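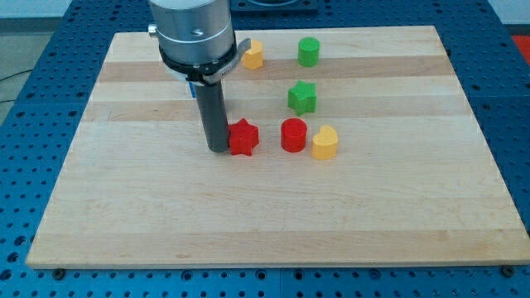
Section 4. Setting up the block demo for open day

Read this before the doors open, not while people are queueing. The block demo is the one visitors crowd around, and it's the one that goes wrong when the setup gets rushed. Six blocks on the maple board: two yellow hearts, a green and a red cylinder, a green and a red star. Keep the near half of the board clear, that's where visitors ask for things to be put. Everything below assumes the arm was parked properly the night before. If it wasn't, do Section 3 first.

4.1 Before you start

You need: the key for the cell, the Vevix tablet (charged, above half at least), the block tin, a soft cloth, the belt barrier from the Sotanton foyer. Two people. One on the tablet, one on the visitors. Not one person doing both, we tried that.

CAUTION: Arm power OFF at the wall cabinet before anyone reaches over the blue table. Off, not paused. The tablet saying "paused" does not count.

4.2 Board and blocks

1. Power off. Check the light on the cabinet is out.

2. Wipe the board along the grain. Dry cloth only.

3. Push down on each near corner. If the board rocks, stop and check the bolts in the table. Hand tight plus a quarter turn. Don't go harder, the threads are tired.

4. Put the blocks out, flat tops up. Leave a finger's width between them to start. They get shuffled closer together over the day, thats fine, the software copes until they touch.

5. Count the blocks back into the tin at the end. Kids pocket the hearts.

Note: spare blocks are in the drawer marked Simiyu. Same colours, very slightly taller. Don't mix the sets or the tool comes down too hard.

4.3 Waking the arm

1. Everybody behind the belt. Say it out loud.

2. Power on at the cabinet. Wait for the second beep.

3. On the tablet open Jomside Demo, choose program 261. NOT 728, which is the long calibration run and can't be skipped once it starts.

4. Set speed to 2. The slider goes to 100 and somebody will ask you to show them. No.

5. Press Home and watch the tool all the way up. Hand near the stop button the whole time.

6. Press Test. It should touch the top of one block and go back up. If it touches wood instead, go to 4.5.

4.4 Running it with visitors

1. Ask a visitor for a shape and a colour. "Red star", "green cylinder", like that. For a heart they also need to say which one, front or back.

2. Tap the matching block on the tablet, then tap where it should go.

3. Say "moving" before you press Go. Every time.

4. Let it finish before you take the next request. Taps made while it's moving get saved up and played afterwards, all of them, and you look silly.

5. Groups of school age: one go each, then swap the group. Kaede Ebihara has the school timetable, ask her if two groups turn up at once.

CAUTION: No phones, bags or coffee on the blue table. Crumbs go down the holes and we are still vacuuming out last August's.

Note: if a block falls over, don't reach in. Press Pause, power off at the cabinet, stand it up, then start again from 4.3 step 1. Yes the whole thing.

4.5 Tool touches the board

1. Stop button.

2. Power off.

3. Check for grit under the board, then redo the corner check in 4.2.

4. Power on, Home, Test.

5. Still touching? Sign on the belt saying "back soon" and ring Elibariki Bakilana, extension is on the cabinet door. Don't change the height setting yourself, it's shared with the other programs.

4.6 Closing up

Home, then Park, then power off. Blocks in tin. Tablet on its charger, screen facing the wall or it wakes up all night. Key back to the front desk and sign teh book.

Checked against the setup on 4th August. Changes to Elibariki please.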